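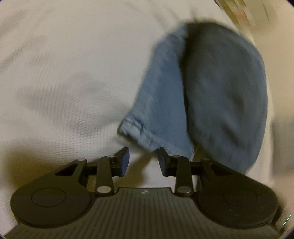
Denim is hard on a gripper, and harder on the people who have to write rules for it. At Brasberg, the handling code now runs to 3 pages. Operators check the finger pads before each shift and after every 500 grasps, and log any change in colour or wear.

Fumbled grasps stay in the record. The old practice was to delete them, which left Jindar with 1000 tidy recordings and no idea how often a hem slipped. Its latest set holds 545, misses included.

Kjærgaard wants a common labelling standard by October – one word for a fold, another for a crease. Boltari has yet to sign. Its operators still use both words for the same thing.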